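Visit to the demonstration hall in Budcombe: handout for course participants

Please read these notes before the visit on 7/18/26 and bring them with you. The hall belongs to Hekomness, a company which plans bin picking systems for small warehouses. The demonstration takes 14 minutes and is repeated after a short break. In each group there can be up to 8 persons.

1. The task

The robot has to take a small part out of a deep plastic bin. For a person it is very easy. For the gripper there are several difficulties, and we spoke about them in the May lecture: the walls limit how the arm can come in, the plastic is shiny, and the part can have nearly the same colour as the bottom under it.

2. What to look at

Compare what each camera can know. A fixed camera sees the bins and the rack, but it may not see the bottom of every bin. The camera at the wrist sees the part from near, but the fingers cover a piece of its view.
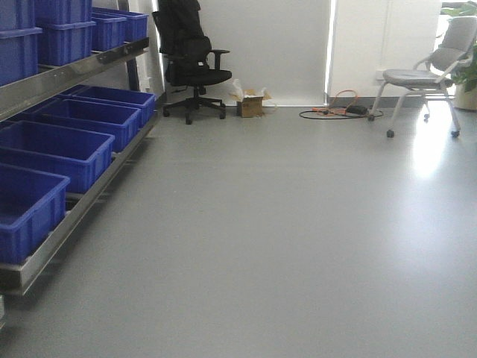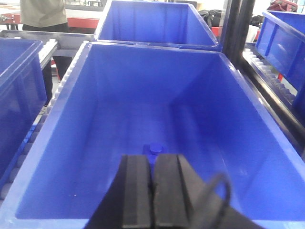
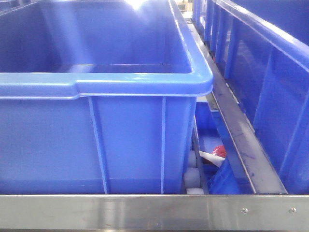 Fig. 1 to 3. Blue bins at the demonstration place. The second picture is from the wrist camera, with the small blue part in front of the fingertips.

Look also at the reflections on the plastic. In the third picture there is a bright spot on the far inner wall of the large bin. Think about which software step could be disturbed by such a spot.

3. Terms

Approach: the way of the gripper from above the bin down to the part.
Clearance: the free space between the gripper and the wall.
Jerkura: the name of the planning program which Hekomness uses. You do not need to know its menus for our course.

4. Homework

Write one page on the question: would you change the colour of the bin, the light, or the gripper? Choose only one and explain your choice. Chapter 3 in the Rusnák reader is useful for the part about light. Please hand in your page at the next lesson.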